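4. What the cooks did with the beans

4.1 Soaking as practised

The written instruction was to soak the beans overnight. We had assumed that this was clear, having ourselves been told it by our mothers, by the backs of packets and by a household manual of 1826 which gives it in almost the same words and adds a warning about servants. The 47 cooks who took part in Nallthorpe kept kitchen diaries, and the diaries show that "overnight" covers anything from a late supper to two nights and the day in between. One diary records a soak that began before breakfast and was over by lunch, entered under "overnight" without further remark. When Zahira Sembiring raised this at interview, the cook explained that she had drawn the curtains.

We have kept the diarists' own terms wherever possible, as any attempt to tidy them up made them less useful. "A good soak" and "a proper soak" appear to be different things, the second being longer and carrying some moral weight. "A quick soak" means the boil-and-stand method to most cooks, though to a minority it means an ordinary soak cut short by hunger. "I forgot" is a method in its own right and was coded as such.

Every household received the same dried beans, sold by Kindola as a medium white bean from the last harvest. We asked that they be stored somewhere cool and dark. They were stored in cupboards above cookers, on windowsills, and in one instance in the airing cupboard, next to a demijohn about which we did not enquire. Bean age and storage are known to matter to cooking time, and a stricter study would have controlled for them. We did try.

4.2 Salt

On salt the cooks divided early and did not come together again. The received rule, that salt added before the end of cooking toughens the skin, was repeated to us by nearly everyone, including people who then described salting the soaking water as a matter of course. Asked about this, they generally said that the rule was true for other beans.

Faizal Lumbantobing ran a small side comparison in the teaching kitchen, with one pan salted at the start of the soak, one at the start of the simmer and one at the table. All three came from the same sack and were cooked on the same Hanon hob at the same setting. The tasters, who had not been told which was which, preferred the pan salted at the start of the soak and described its skins as softer. Told afterwards, two of them changed their scores. We report the original scores in the appendix and the revised ones nowhere.

Bicarbonate of soda came up less often and was discussed in lower voices. Those who used it measured it by the pinch, and a pinch in this sample ranged from a respectable pinch to what most people would call a teaspoon. At the upper end the beans broke down into a pale paste with a soapy taste. The diary entry reads, in full, "Soup."

4.3 Judging when a bean is cooked

We had expected a timer to play some part here. Most participants owned one and most set it, but the diaries suggest that its job was to remind the cook that there were beans on. The decision itself was made by hand or by mouth. Four tests account for nearly all entries: biting a bean, pressing a bean between finger and thumb, blowing on a spoonful to see whether the skins curl, and leaving the lid on for longer than one would like out of general caution.

The pressing test is the one most often handed down within families, and it was defended with the most heat. Its users agree that a cooked bean gives way smoothly and leaves no grain at the centre. They agree on very little else. Ridwan Latuheru sat in on cooking sessions in five homes and noted that the force used varied with the cook's mood, with whether guests were expected, and with how recently the bean had left the boiling water. Several cooks pressed against the side of the pan with the back of a spoon and still reported the result as "by feel".

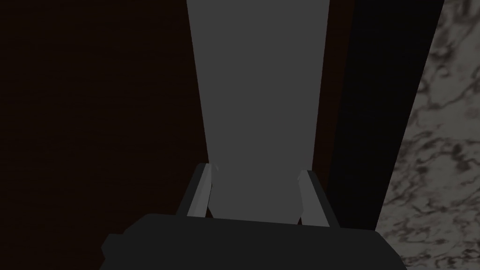

Figure 4. Two parallel gripper fingers with an object between them (simulated view).

The biting test has the advantage of directness. It has the drawback that a pan of beans does not cook evenly, so that a single bean tells the cook a good deal about that bean. The more experienced participants took several from different depths. The less experienced took one from the top, found it hard, waited, took another from the top, and discovered at the table that the bottom of the pan had been ready since the weather forecast. Stirring would have helped, but stirring was widely held to be bad for the skins, on the same authority as the rule about salt.

The blowing test deserves more attention than it has had. Skins that wrinkle and peel back when blown upon do seem to belong to beans that are nearly there, and the cooks who used it were among the least likely to record a pan as underdone. Against that, it was performed almost entirely by people who had been cooking beans for decades and who may well have known already. We asked one of them to pass judgement without blowing. She did so correctly and then blew on them anyway.

4.4 Disagreement between cooks

On a Tuesday in January we brought a single large pan to the hall kitchen and asked participants to taste from it at intervals, writing "not yet", "ready" or "gone over" on a slip. We had hoped for a tidy shift from the first answer to the last. The slips do move in that direction. They also include, for the same ladleful, all three answers, one of them underlined.

Much of the spread comes down to what the beans were for. Cooks who had a salad in mind called them ready early and were cross by the end. Cooks who meant to mash them said "not yet" long after the salad party had gone to fetch their coats. Ngan-ling Fung, who was collecting the slips, began asking people what dish they were imagining and wrote the answers on the backs. These notes were not part of the design. They explain more of the disagreement than anything that was.

There remains a group whose answers cannot be explained by dish, soaking habit or years of experience. They simply like their beans firm, or like them soft, and regard the other preference as a fault of upbringing. Sutrisno Lumenta has suggested treating this as measurement error. The rest of us, having met the participants, were reluctant to put it to them in those terms.

4.5 Cooking water

Nearly all recipes in the collection say to drain the beans. The diaries record the liquid being kept for soup, kept for bread, kept in a jar at the back of the fridge with no purpose stated, and poured away by a relative who was trying to be helpful. Cooks who kept it spoke of it warmly. Those who lost it to a relative wrote the longest entries in the whole set, and one of these runs on to a second page and takes in a dispute over a caravan.

Where the liquid was saved and reduced, the finished dish was usually rated higher by its own cook. We were unable to get independent ratings for most of these, as the dishes had been eaten. The exception is a stew from the Pangaribuan household, which was brought to the project office still warm and scored by everyone present. The scores are high. They were also given at half past one, after a meeting that had begun at nine, and should be read with that in mind.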